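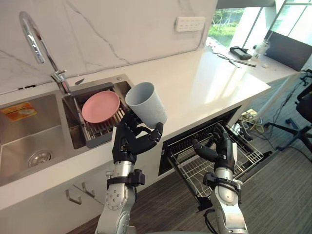

Home Water Weather Animals Ask a question For teachers

Where does the water go when it leaves the sink?

Every day you wash your hands, your cup and perhaps your dog. The water runs away with a small noise, and then you forget it. But this water has a long way in front of it. In this article we will follow it, from the kitchen in your house to the river. I live in Stollmont, so I will use our town for the story, but in many other towns it goes in a similar way.

The bend under the sink

Open the cupboard under a kitchen sink and look for the pipe. Very often it doesn't go straight down. First it goes down, then it turns up again, and then it goes on to the wall. This piece is called a trap. Some children in my class thought that it is there to catch rings and teaspoons. It does catch them sometimes, but it has a more important job.

A little water always stays in the bend, also when the tap is closed. The water works like a door. Bad smells from the drains want to come up into the kitchen, and they cannot pass through it. If a sink is not used for many weeks, the water in the bend can dry up, and then the door is open. My aunt came home from a long journey in February and said that her bathroom smelled like an old pond. She let the tap run for one minute and the smell went away.

A sink has a second clever thing, and it is easier to see. Many sinks have a hole or a slot high up in the wall. It is called an overflow. When somebody forgets the tap and the plug is in, the water climbs up to the overflow and leaves through it. It is only a help for a small mistake. A tap which is fully open can bring more water than the slot can take, so please do not try it at home!
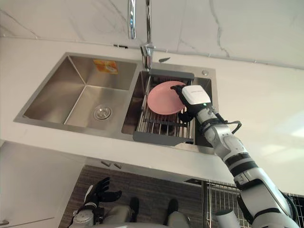 After the bend, the water from the kitchen meets the water from the bath, the washing machine and the toilet. All of it together has the name waste water. It goes down through one thick pipe, out of the house and under the street.

Pipes under the street

The big pipes under the street are called sewers. You say it like "soo-ers". They lie a little bit sloping, so that the water can run by itself and nobody has to push it. If the slope is too flat, dirt stays lying in the pipe. Pipe builders measure this very carefully.

But what do they do when there is a hill in the way? Then they need a pumping station. Ours stands behind the bus stop in Tameck Lane and looks like a small brick house without windows. Deep in the ground below it there is a tank. When the tank is nearly full, a pump starts and lifts the water up to a higher pipe, and from there it runs down again. If you stand close to the door you can hear it humming.

Our sewers have 3,455 covers, the round iron lids that you see in the road. I know this number from Mr Gavin Forsyth, who works for the town. I asked him why the lids are round. He told me that a round lid cannot fall into its own hole, whichever way you turn it. With a square one it is possible, if you hold it corner to corner. You can try this with paper and scissors.

At the cleaning works

Now the water arrives at the Grinement works, outside the town by the river. It is grey and it doesn't smell nice. It must go through 3 main steps before it is clean enough for the fish.

1. The screen. The water flows through a kind of giant comb made of metal bars. The bars stop big things, for example rags, sticks and wet wipes. A machine pulls these things out and they go away in a skip.

2. The quiet tanks. Here the water moves very slowly. Sand and mud are heavy, so they sink to the bottom. Fat and oil are light, so they swim on the top and can be taken off.
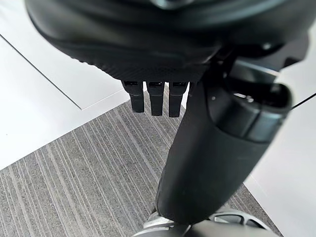 3. The hungry tanks. This is my favourite step. The water still has very small pieces of dirt in it, too small for any comb. In these tanks live millions of bacteria, living things so small that you need a microscope to see them. They eat the dirt! They also need to breathe, so air is blown in from below, and the tank looks as if it was boiling. It isn't hot at all.

After that the water rests one more time, the bacteria sink down, and many of them are sent back to eat again. The clear water from the top goes into the river. It is not drinking water, please remember this.

What must not go down

Some things make a lot of trouble in the pipes. The worst one is cooking fat. In the pan it is warm and runny, but in the cold pipe it becomes hard like a candle. More fat sticks to it, and then wipes stick to the fat, and at the end no water can pass. Let the fat get cold in the pan, ask an adult to wipe it out with kitchen paper, and put the paper in the bin.

Coffee grounds, rice and paint don't belong in the sink either. Paint is bad for the bacteria in the hungry tanks, and if they die, the works cannot clean the water properly.

Questions from readers

Innes Aitken wanted to know if a toy boat could travel from the sink to the river. It could not. The holes in the drain are too small, and if it got into the pipe in some other way, the screen would stop it.

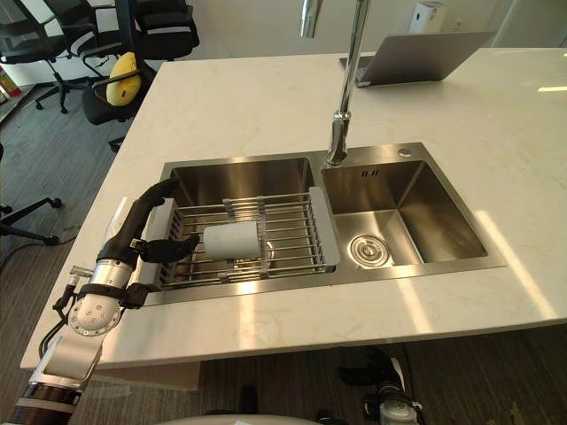
Why does the water turn in a circle when it goes down the drain?

The water is nearly always moving a little bit sideways before you pull the plug, from the tap or from your hands. When it comes near to the hole, this small movement becomes faster, like a skater who pulls in her arms. It can turn left or right. Try it several times in the same basin and write down what you see.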